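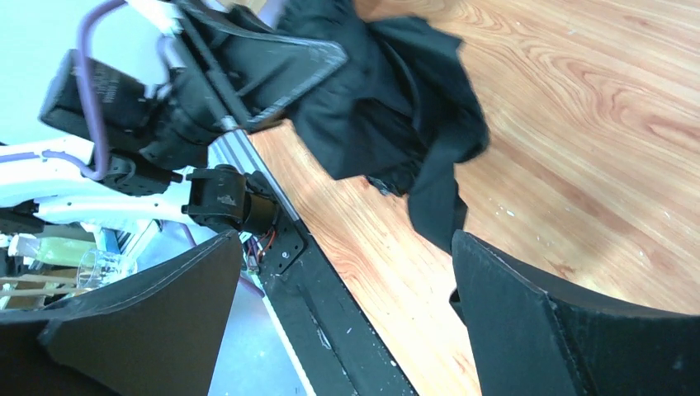 2023-02-13. Black stuff again. I went through the drawer of dark cloth this morning looking for something to practise folds and gathers on, and most of it is useless to the eye (black on black on black, you lose the edges at once). The wooden table helps a lot — that wavy orange-brown grain is busy, but a crumpled black cloth still stands out on it, even bunched up any old how. Mawuli wants to paint the top white. I'd leave it alone!

Cloth notes, for me and for whoever has the bench next:

1. Thin and slippery behaves nothing like T-shirt cotton. Cotton stays where you drop it, and the thin stuff creeps back open the minute you turn round. Noura has ordered 2 metres more from Nyarko, so please don't cut into the old piece before that turns up.
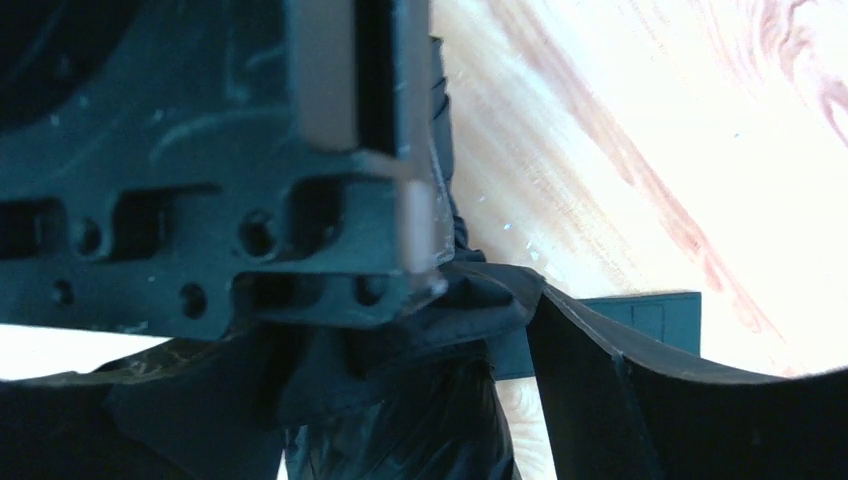

2. Bags. The crumpled black plastic one counts as its own material, so log it separately. I put it under "cloth" in November and Theophilus had to unpick 25 rows of my sheet (sorry, again).

3. Gathers. I like a proper neck on these, pulled in tight under something flat and round so the pleats have somewhere to start from. 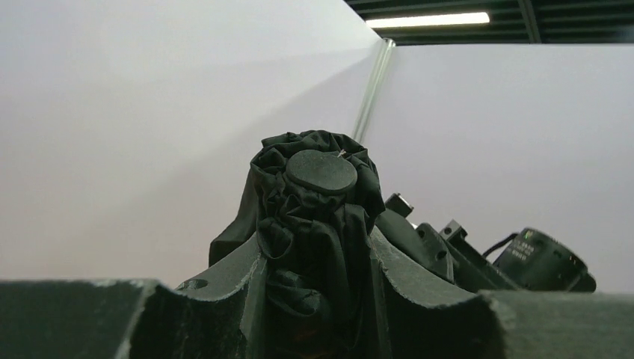 Sena asked whether I measure the pleats and no, I don't, I just go by feel and redo it if it looks lumpy. A loose neck sags within 10 minutes or so and then you may as well begin again. Pull the cloth up from the middle, smooth it down with your other hand, then pinch.

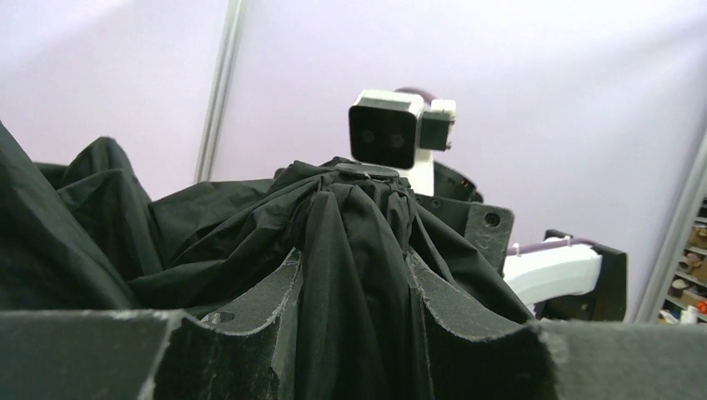 4. Putting away. Roll the thin cloth, don't fold it — creases show for days. Bags go flat in the shallow tray. Label for the box is 518, and the pen is back on its string.

Still to do: ask Kwaku for the grey offcuts.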